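Tisance tabletop set, README
maintained by Shinji Morikawa, second reader Yoshinori Kuroda
last touched 10 Mar 2022

Read before you add anything. Short version of the house rules, long version is in the Wudbridge binder and it's out of date anyway.

What's in it
776 episodes, hand-held gripper, everyday household objects on tables. One folder per episode, video plus finger width plus a notes file. Notes file can be empty but has to exist, the loader chokes otherwise.

Before recording
Clear the table of anything not in the task. Wipe the lens. Open and close the fingers fully 2 times so the width log has a zero and a max. Check pads and screws. Worn pads are ok to record with, torn ones are not, write "pads worn" in the notes either way. Don't swap pads in the middle of a batch, finish the batch first.

Start with fingers open and the object in view, not touching. Hold still for two seconds, then go. Approach slow. If you bump the object on the way in keep recording, label it "contact early" and carry on.

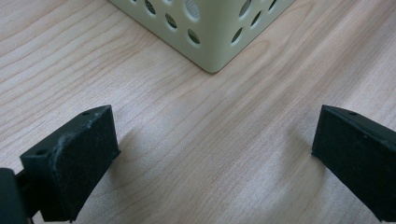 Grasp rules. Thin walls and anything with holes in it: close slow, stop when it stops moving, no squeezing to be safe. No pinching by a rim unless the task sheet says rim. Lift straight up before moving sideways. Failed grasps stay in, we want them, tag "fail" and do not re-record over the top.

Max 20 episodes per person per sitting, then break. People get sloppy after that and it shows in the width logs.

Labels
success / fail / contact early / drop. Lower case. Pick the first thing that went wrong if there's more then one. Kuroda checks 5 per batch, if he disagrees with any of them the whole batch goes back to whoever labeled it.

Privacy
No faces, no mail, no screens. If one gets in, delete the episode and log the number. Don't blur it yourself.

Known problems
- December batches have the clock off on the Mizuno laptop, video and width don't line up. Fix script is in tools, run it once only
- some notes files say "bin" and some say "basket" for the same thing, not fixed
- left and right finger swapped in the old Dasusia export, don't mix it with teh rest

Use
Internal training and testing. Ask Shinji before it goes anywhere outside.

TODO: lighting section, retired task list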